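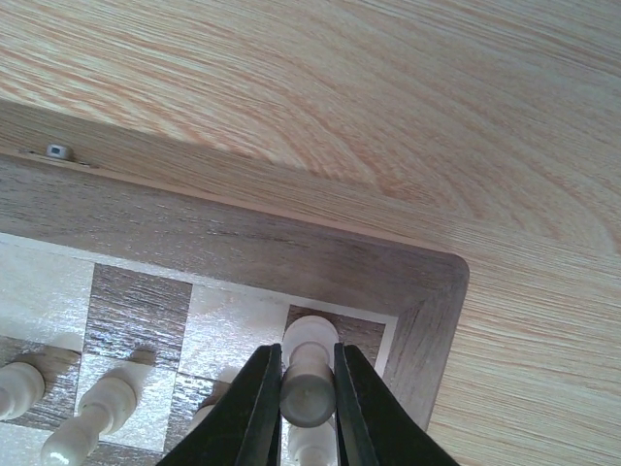 Chessboard on the games room table, corner and border.

Ticket: Wirno humidity controller short-cycling the dehumidifier, Aranda building, games room
Opened by: Carmela Zuccaro
Status: Resolved, monitoring
Priority: Normal
Component: Controller, zone sensor, gateway

Reported problem

The dehumidifier in the games room (Grasley ducted unit) starts and stops repeatedly between late evening and early morning. Run periods are short, sometimes under a minute. During the day it behaves normally. The Wirno controller shows no active fault. The trend page has gaps overnight, and the humidity value jumps after each gap before settling.

Setpoint was not changed. No work has been done on the ductwork since the fall filter change.

Environment

Wirno controller, wall mount, relay output to the Grasley unit
Zone sensor, wired, 16 ft of shielded cable
Nellby gateway, used for trend logging and remote setpoint
Control mode: humidity, single zone
Differential: 2 percent RH
Minimum off time: 15 minutes
Schedule: off (unit runs on demand)

Initial checks

Drain line clear, pan dry, float switch closed. Filter acceptable. Coil has light dust on the face and no ice. Fan runs at the correct speed in both manual and automatic. With the relay held closed from the service menu the unit ran through the whole lunch hour without dropping out, so the compressor protection in the Grasley is not the source of the stops. Stops are being commanded by the controller.

Checked relay terminals for looseness. One conductor had been stripped too long and was touching the terminal housing. Re-terminated. No change in behavior that night.

Compared the zone sensor with a handheld meter placed next to it. The two agreed while the dehumidifier was off. With the unit running, the zone sensor dropped well below the handheld once the handheld was moved to the table. The sensor is mounted on the wall below the supply grille and is reading discharge air.

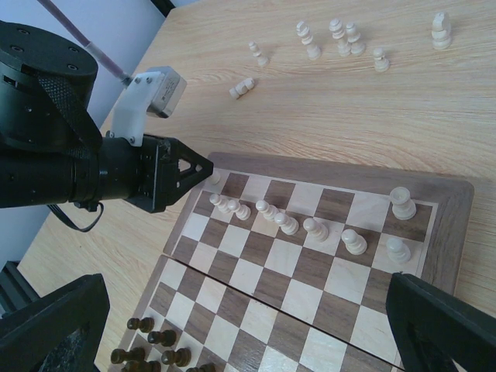

That explains early shutoff. It does not explain early restart, because the minimum off time should hold the relay open no matter what the sensor reads. Trend data was exported to see what the timer was doing, but the gaps fall at exactly the points of interest.

Switched to the controller's local event list, which is kept separately from the gateway trend. Filtered on "output" and "system". Each unexpected restart is preceded by a "config received" line from the gateway. The sequence is the same every time:

output off, differential satisfied
gateway link lost
gateway link restored
config received, source remote
output on

The controller applies the remote configuration as a full write even when no value has changed. A full write clears the off timer. Humidity near the sensor has already climbed back through the differential by then, and the relay closes.

Gateway link loss

Nellby gateway log shows it restarting on its own overnight. Signal strength is fine. Supply voltage measured at the barrel connector was within range during the day. It was measured again at 9:40 p.m. with the hallway lighting on its night circuit, and it sagged each time the dehumidifier compressor started. The gateway adapter is plugged into the receptacle fed from the same branch as the Grasley unit. In daytime the compressor starts seldom enough that the gateway rides through it.

So there are 2 separate faults feeding each other. The sensor position causes frequent stops, frequent stops mean frequent starts, each start can drop the gateway, and the gateway coming back clears the timer that would have limited the starts.

Questions raised in the ticket
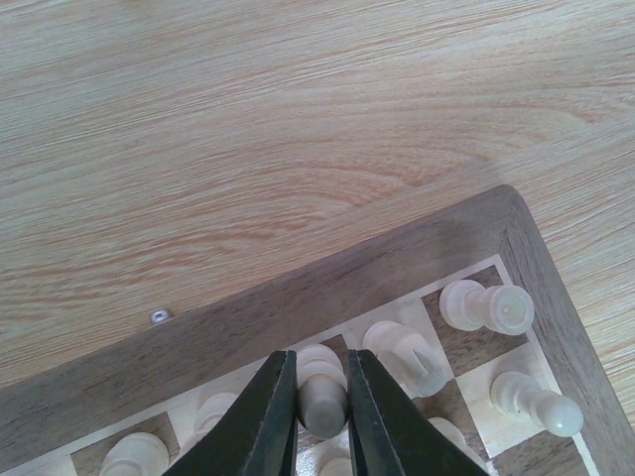 Does the zone sensor need to be recalibrated after it is moved to another wall?

Calibration is stored in the sensor head and is not affected by location. Leave the offset at its current value, let the head settle overnight at the new position, and compare it with a handheld meter in the morning before deciding on any adjustment.

Can the differential be widened and the sensor left where it is?

It would lengthen the run periods, but the controller would still be acting on supply air. The room would sit above setpoint for most of the night and the trend would look acceptable. Not recommended.

Is the full write a known issue?

It is listed in the controller release notes under remote configuration. The newer firmware compares values first and writes only the differences. The installed version predates that.

Corrective work

Gateway adapter moved to a receptacle on the lighting branch. Link stayed up through repeated manual compressor starts.

Controller firmware updated from a card. Settings were written down beforehand and re-entered by hand, as the settings backup from the older version does not restore the sensor type correctly. After the update the sensor type had defaulted to "duct" and had to be set back to "room". Anyone repeating this should check that field first, as the wrong type applies a different averaging period and the display gives no warning.

Zone sensor relocated to the interior wall across from the door, out of the supply path and away from the window. Existing cable reached with the slack in the ceiling. Shield grounded at the controller end only. Old back box blanked.

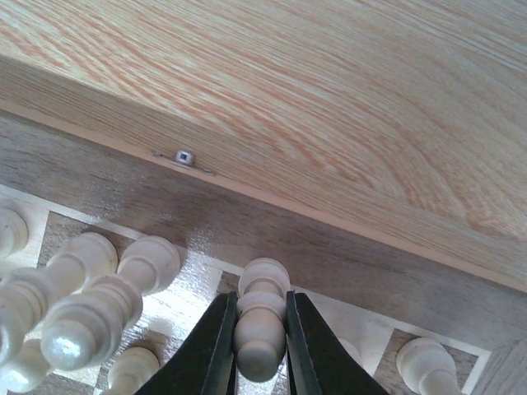 Placement of the handheld meter for the follow-up readings needs to be consistent. The earlier readings were taken in whatever spot was convenient and cannot be compared with each other. Put it on the table, at seated height, and keep it clear of the supply grille and of anyone's hands. Give it time to settle after it is set down. Do not try to judge room humidity from the furniture. The pale wood has grain that curves in broad arcs and the darker, grayish-brown wood is finer and more muted in its grain, and neither tells you anything about the air on a given day. Record the meter and the zone sensor together, with the dehumidifier state and the time.

Follow-up

First night after the work: no gateway restarts in the log, no "config received" entries, off timer honored on every cycle. Run periods are long and regular. One trend gap at 2 a.m., matching the gateway's scheduled time sync. The controller did not log a link loss, so this is a display gap only.

Second night: same result, without the gap. Zone sensor and handheld agree within the stated tolerance of the meter, dehumidifier on or off.

Open items

Confirm with electrical whether the branch feeding the Grasley unit is sized correctly for compressor start. The voltage sag is still present and has simply stopped affecting the gateway.

Update the wall plan to show the new sensor location.

Check whether the other Wirno controllers in Aranda are on the older firmware. The basement one probably is.

C. Zuccaro to review the trend at the end of January and close.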